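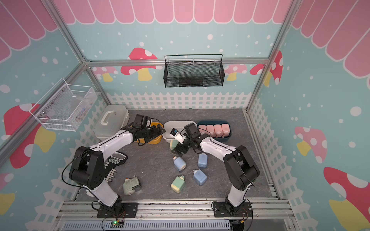
One household in Tirnden told us the leaflet was clear enough, but they would have liked it before the winter bills came. Several others made the same point, and the next print run has been moved forward to September.

Water saving in Tirnden: progress to the end of April

The grant from Bruteo allowed for 2,000 home packs. By the end of April 1,363 had gone out, each with a shower timer, a tap insert and the leaflet. Delivery is behind plan on the north side, where the tap inserts from Numex arrived late and

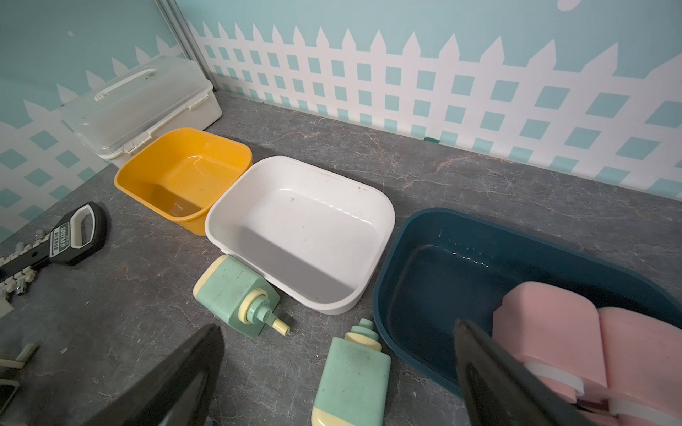
had to be checked against older fittings before we could send them. The remaining packs should be out by July.

Meter readings have come back from 400 homes. Tsoukalas is handling the figures and will report in the summer – we have not drawn anything from them yet.

Spending is within budget. We ask to move the underspend on postage to 2 extra drop-in sessions. 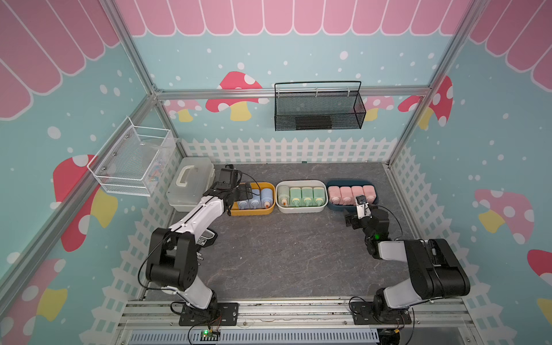
Mushroom walls and pink awning, Tirnden, April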